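4. The Travine two-arm kit on a tabletop sorting task

Figure 1. Workspace for the container task, with both arms over the far side of the table, the lidded container between the two plates, and a small bottle-like item on the pink plate.

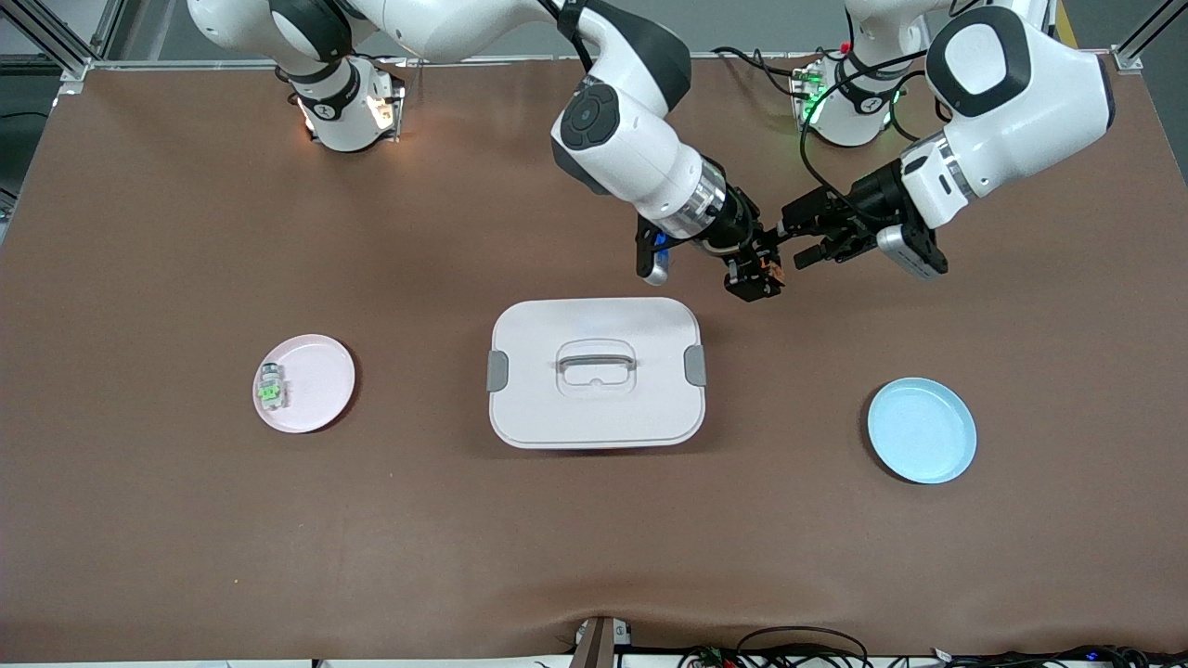 4.1 What the vendor promises and what we measured

Travine sells its kit as ready for two-handed household work "out of the box." The package we reviewed includes two arms, grippers, wrist cameras and a license for the Nutton control software. We took the claim at its word and changed nothing in the default settings.

The task asks the arms to open a latched container, place a small item inside and close the lid again. It looks easy. Each latch has to be released before the lid will lift, and the grippers must work close together over a fairly small target. The sales material shows the kit handling a similar box, but gives no failure rate and does not say how many takes were filmed.

We ran 143 trials. The kit completed the full sequence in 47 of them. Most failures came at the latches — a finger slid off, or one arm waited for a signal the other never sent. In seven trials the grippers touched and the software stopped both arms, after which an operator had to restart the session by hand. The manual describes this stop as "automatic recovery," a phrase we find generous.

Nutton comes with a policy trained on 1,116 demonstrations, according to the vendor. We could not inspect them. Haris Berisha, who ran the trials, asked for a list of the containers used in training and received a brochure. Without that list we cannot say whether our container was new to the policy, and the word "general" in the product sheet remains untested.

The older Vaher kit was not run on this task, so we make no claim about which is better.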